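Ticket: handover episodes rejected at upload, hanger task
Site: Parkport
Status: open

Hi all, me again. I've been collecting the two-arm hanger task for the Sturnach set -- one arm passes the hanger, laundry goes on, hanger goes on the rail. The uploader has started throwing out episodes with "stream length mismatch" and I can't see why. Total so far is 1,514 episodes, and in the last batch of 90 it bounced 9. Replays look totally normal to me!

What I've tried:
- restarted the recorder (twice, sorry)
- reseated the wrist camera cables on both arms
- swapped the USB hub for the spare from the Kerberg cell
- went back to the old config, same error

It only seems to hit the longer episodes, the ones where I fumble the handover and have another go. I'd really like to keep those, they're good recovery examples. Stills from the cell, fixed camera and wrist camera both:

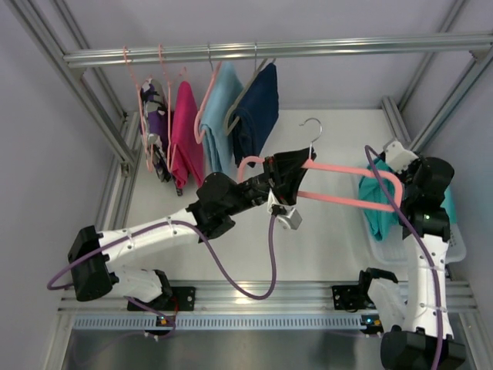
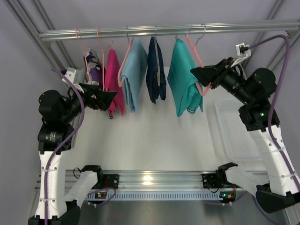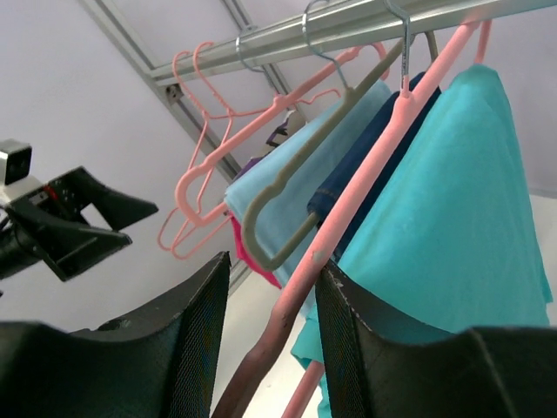
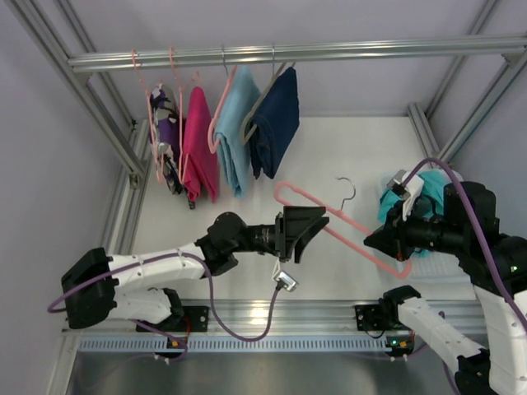 Domínguez support: Thanks for the detail. Please don't delete the rejected episodes. Can you compare the frame count on each wrist stream with the fixed one? Our guess is that the wrist streams drop frames once the write buffer fills up, and longer takes would get there first. Try raising the buffer to 4 GB and record a few slow ones on purpose.

OK, buffer raised, doing the slow ones after lunch. I'll paste the frame counts in when I have them.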